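FOR IMMEDIATE RELEASE
18 May 2020

Wanerero launches pull-on summer shorts in mint, and a plain guide to folding them

Contact: Kamol Chuensuk, Wanerero press desk

Wanerero, the home and loungewear label, today opens orders for its summer pull-on shorts. Elastic waist, no zipper, no button, no drawstring. Two lengths, one print to start, more colors later in the season.

The shorts are made for wearing at home – kitchen, porch, laundry day, sleeping in if you want. Cut loose in the leg. Woven fabric, not jersey, so they hold a crease when folded and don't cling when it's hot out. The first run is 952 pairs, sewn for Wanerero by Pongsiri, the workshop that has made the label's pajama pants from the start.

"People kept writing in asking for the pajama pants but short," said Chaiwat Siriwan, head of product at Wanerero. "So we did the pants but short. Then we changed the waistband, then the pockets, then the leg. So not really the pants any more."

The waistband took the longest. Early samples had a flat band with the elastic stitched in under too much tension, and it twisted in the wash. The new band is gathered evenly all the way around and held down with parallel rows of stitching. Testers at the office wore the samples, washed them, wore them again and handed in notes. Most of the notes were about the waist. A few were about pockets (there are pockets).

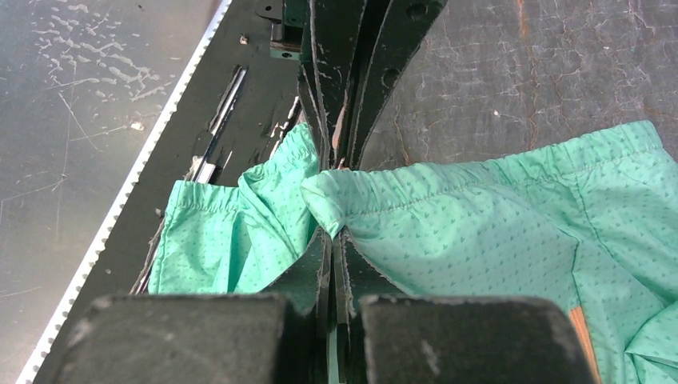 PRINT AND COLOR

The launch print is a light mint green with a small dark green mark repeated all over, somewhere between a chevron and a triangle depending on who you ask in the office. It was drawn small on purpose. Bigger versions were tried and looked like a tablecloth.

Mint was picked over a sand color and a navy, both of which may come back. "Navy was the safe one," said Siriwan. "We had the navy sample hanging up for weeks and everyone walked past it to look at the green."

Color will vary a little from screen to screen. Customers who want to check before ordering can ask for a fabric swatch, free with any order or for the price of postage without one. Swatches go out in the regular mail, please allow a few extra days this month.

FOLDING AND STORING

A gathered waist is a pain to fold. It bunches, it springs back, the stack falls over. Each pair ships with a printed card with the method used on Wanerero's own packing tables, worked out with storage company Stonik. Short version:

Hold the shorts up by the waistband, one hand at each side, and give them one shake. Lay flat, front side down. Fold one leg over the other so the side seams meet. Smooth from the waist down to the hem, don't tug at the elastic. Fold the hem up to just under the band, then fold once more. Stand on edge in the drawer, band side down.

Stonik's shallow drawer divider takes a row of folded shorts standing up and is offered as an add-on at checkout while stock lasts. The shorts fold fine without it.

For those who dont fold: hang by the back of the waistband on a hook, or roll them. Avoid clips on the elastic for long periods, they leave marks that take a wash to come out.

WASH AND CARE

Cool wash with similar colors. Line dry or tumble low. Pull the waistband straight while damp and it'll dry that way. Iron the legs if you must, skip the band. No bleach. Wash before the first wear, inside out.

SIZES AND FIT

The size chart has been redone for the shorts and goes by waist and hip, with both relaxed and stretched measurements given for the band. Between sizes, go down for the short length and up for the long one. The long length falls just above the knee on most people. Existing customers should not go by their pajama pant size, the rise is different.

WHERE TO BUY

Orders open today on the Wanerero site. A further 844 pairs have been set aside for stores and will reach shelves at Grillden locations by the end of May, subject to each store's opening hours. Grillden will stock both lengths. Call ahead, some branches are doing curbside pickup only.

Limit of two pairs per customer in the first week. Returns and exchanges are accepted on unworn pairs with the tags on, and the return window has been extended for this launch given how slow parcels are moving right now.

Retailers wanting to place an order for the second run should get in touch before the end of the month. Fabric for that run is already booked, colors to be confirmed shortly.

ABOUT WANERERO

Wanerero makes loungewear, sleepwear and a small line of household linens. The label sells direct and through selected stores. Sewing is done by Pongsiri; cutting and packing are done in house.

MEDIA

Samples in both lengths are available for press on request, please state size and a delivery address where somebody can sign. Fabric swatches and the folding card can be sent separately. Interviews with Chaiwat Siriwan by phone only at the moment. All requests to Kamol Chuensuk at the press desk, replies same day where posible.

– ends –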